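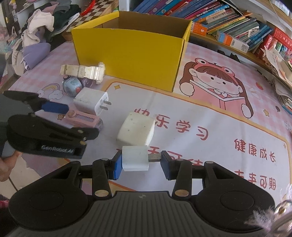 Why does a guitar not sound like a flute, if both of them play the same note? a reader asked us in a letter, and added that the piano at home and the recorder at school "say the same note but with a different voice".

"A different voice" is a very good way to put it. Musicians have a special word for this voice. The word is timbre, and it comes from French. In English you say it like "TAM-ber". You can also say "tone colour", which many people find easier to remember.

To understand tone colour we must first look at what a sound is.

What is a sound?

Every sound begins with something that moves very fast, forward and back. We call this movement a vibration. When you pluck a guitar string, the string vibrates. When you hit a drum, the skin of the drum vibrates. When you blow into a flute, there is no string and no skin, but the air inside the tube vibrates.

The thing that vibrates pushes the air near to it. This air pushes the next air, and so on, until the push arrives in your ear. Inside your ear there is a small thin skin, the eardrum, and it begins to vibrate too. Your brain then tells you: I hear a sound.

Put two fingers softly on the front of your neck and hum. Can you feel it? These are your vocal cords at work.

High notes and low notes

If the vibration is fast, we hear a high note. If it is slow, we hear a low note. The thickest string of a guitar moves forward and back some 80 times in one second. For a string this is slow, but your eye can't follow it. You see only a string which looks wider than before.

A note in the middle of the piano can have 500 vibrations in one second, or a little less, or a little more. When a flute and a violin play the same note, they have the same number of vibrations. So they agree about how high the note is. Where does the difference come from?

The hidden notes

Now comes the part which surprises many grown-ups. When a string vibrates, it moves in more than one way at the same time. The whole string swings from end to end, and this makes the note that you hear most clearly. But the two halves of the string also make their own smaller movement, two times faster. The three thirds of the string make another one, three times faster. There are quarters and fifths as well, and it goes on like this.

Each of these small movements makes its own quiet, higher note. They are called overtones. Usually you don't notice them one by one. Your brain mixes them together into one sound, in the same way as your tongue mixes flour, eggs and sugar into the taste of a cake.

Every instrument has its own recipe. A flute that is played softly has one strong main note and only a few weak overtones, so it sounds smooth and round. A violin has many strong overtones, and this makes it bright and a bit sharp. The clarinet is a strange one. In its low notes, the overtone which is two times faster is nearly missing, and so is the one which is four times faster. Some people say that this gives it a hollow, dark sound, like somebody speaking in a wooden cupboard.

How the note begins

The recipe is important, but it is not everything. Your brain also listens very carefully to the start of a note. A piano note starts with the knock of a small hammer and then slowly becomes weaker. A trumpet note starts with a little burst of air and can stay strong as long as the player has breath.

If you record a piano and cut off the start of every note, it becomes quite hard to guess the instrument -- some people think of an organ. You can try this with an adult, if you have a simple sound program on a computer. At the Zarnov music school the children in the beginners' group play this as a guessing game in December, when the concerts are finished and everybody is tired of practising.

The body of the instrument

A string alone is very quiet. It is too thin to push much air. This is the reason why a guitar has a body. The string shakes the bridge, the bridge shakes the top of the guitar, and the top is large enough to push a lot of air. The body makes some overtones stronger than others, so two guitars from two workshops can sound different even with the same strings on them.

Try it at home

You need a rubber band, an empty plastic box without a lid, and an empty tin with smooth edges.

Stretch the rubber band between your fingers and ask somebody to pluck it. Listen how quiet it is. Then stretch it over the open box and pluck it again. After this, do the same with the tin. Try to keep the band equally tight each time (this is more difficult than it seems). Which one is the loudest? Which words would you use for each sound -- warm, thin, dull, scratchy?

There are no wrong answers for the words. Musicians argue about them too.

Some words to remember

Vibration: a very fast movement forward and back.
Overtone: a quiet, higher note hidden inside another note.
Timbre: the tone colour, or "voice", of an instrument.

Last changed: 3 July 2023

191 shares
5 comments

More from Daltoto Music Pages for Children
Why does an orchestra tune before it plays?
What does a conductor do with the stick?
How to look after your recorder
Loud and quiet: a walk through the Flosoleck concert hall
Can you play music on glasses of water?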